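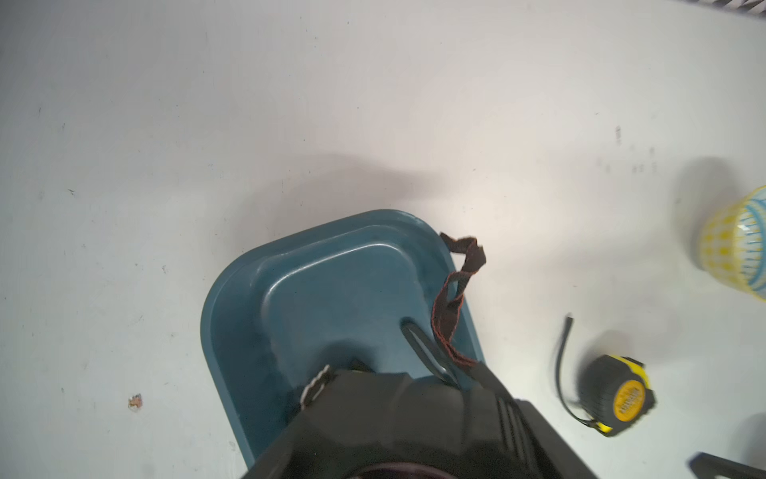 Pratby, September

Skindari Live Tapes: README

Hi, and welcome to my pile of jazz recordings! I'm Garnet Turcotte, I play (mediocre) upright bass, and this is the set list and solo data I typed up from the Skindari quartet's club tapes. If you've never heard them, put on their long version of "Amarasinghe" before you read another word. The piano comes in so late you think she's gone home, and then, oh boy.

There are 100 tunes in here, taken from 35 sets. Each row in tunes.csv is one performance of one tune, so if they played a ballad in both the early and late sets you'll see it twice. I like it that way, the late ones are always slower.
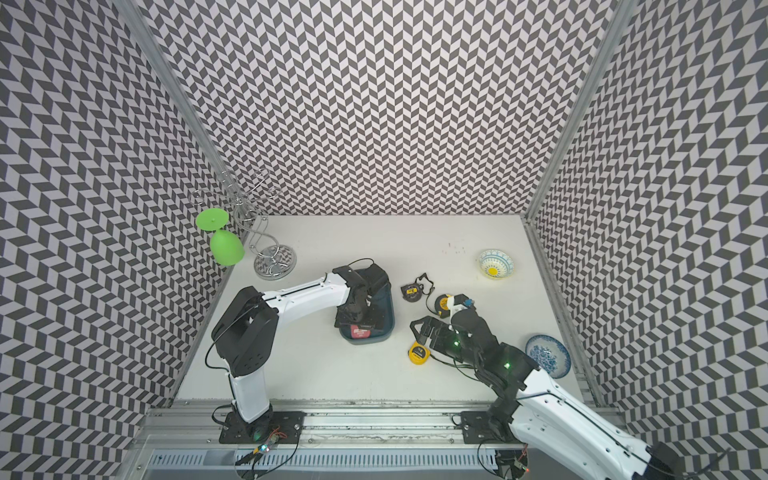 3 min read

What's in the columns

title: as announced from the stage, or my best guess if the drummer was still talking
set: early or late
tempo: beats per minute at the head, tapped by me with one finger on the kitchen counter
solo_order: initials, in the order they play
key: concert key (the sax player and I have argued about a few of these)
notes: whatever I felt like writing, sorry

Tempo is blank for 7 tunes. Those are the free openings where I couldn't find a pulse, and I'd sooner leave a hole than make up a number. Please don't fill them in with the average! 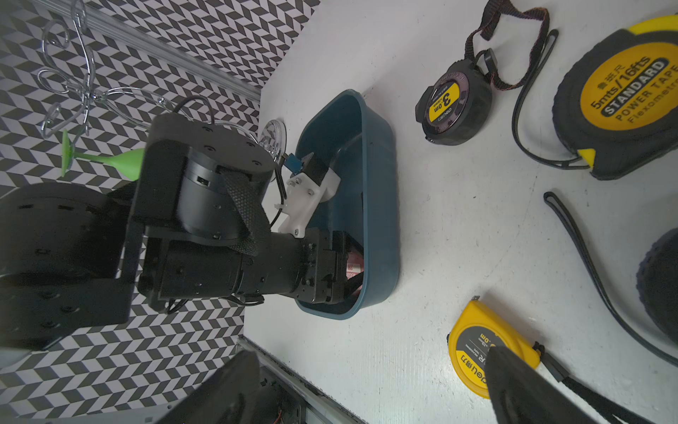
Left side, reaching into the teal basket.

How I did the listening

I ran everything through Drorex, a little playback program that slows a tape down without dropping the pitch, mostly at 60 percent speed for the solos. Great for bass lines, pretty rough on cymbals. Solo order I did by ear at full speed, usually Saturday morning with coffee, and then once more a week later to see if I agreed with myself.

Trades between drums and sax count as one solo under both initials, like D/S. Intros don't count as solos unless they run longer than the head.

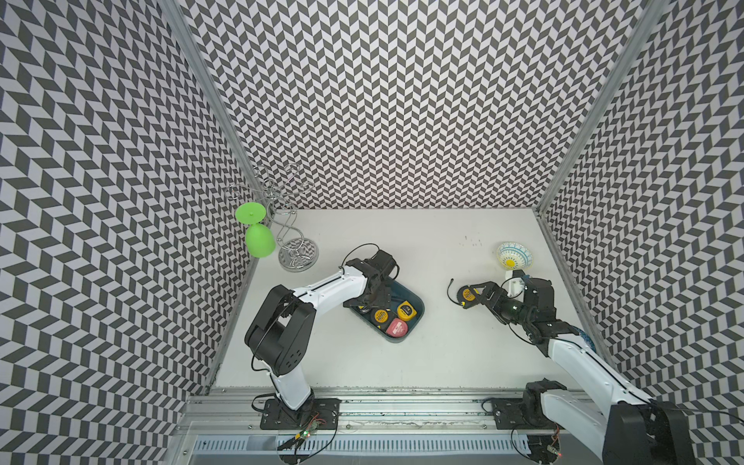

Known problems

Two of the late sets start mid-tune, so the first row in each has no key. The title "Blues for Somebody" covers at least three different blues and I haven't split them up yet. Also, the audio isn't included, it belongs to the band, so go buy a ticket.

Use the spreadsheet however you like and put my name on it somewhere. If you catch a wrong key, open an issue and tell me which bar you're hearing it in.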